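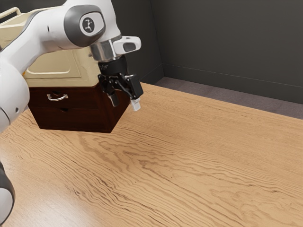 Small two-tone cabinet on the wood tabletop

How do I get old wax polish off a wooden top before oiling it?

Malathi Ramasamy
I have a secondhand table with years of paste wax on it. I want to switch to Hindell hard oil but the can says bare or previously oiled wood only. I tried dish soap and water on one corner and it just went cloudy. Do I have to sand the whole thing?

Nirkholm
Sand it. 130 grit and be done.

Annapurna Rodrigues
Don't start with sandpaper, the wax clogs it and you go through sheets fast. Use mineral spirits and a gray nylon pad, rub with the grain, and wipe with a clean rag before it dries. Do a small section at a time. Mine took 6 passes near the middle. 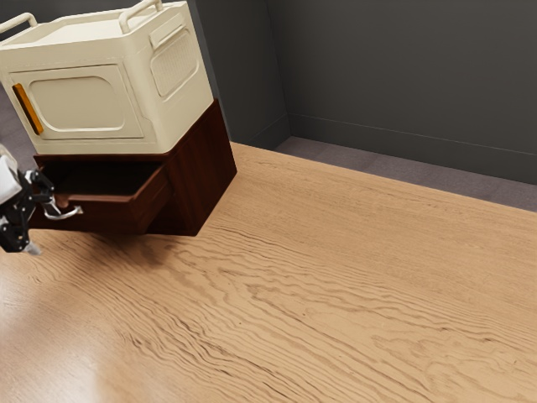 Open the windows and wear gloves. Lay the used rags flat outside to dry, don't ball them up in the trash. Leave the top overnight, then put a few drops of water on it. If they bead up there is still wax there. Once it's clean, a light hand sanding is plenty. Put the oil on thin and wipe off the extra after 30 minutes or it gets sticky.

ornitz
Same method worked on my desk. Check for veneer before you sand anything.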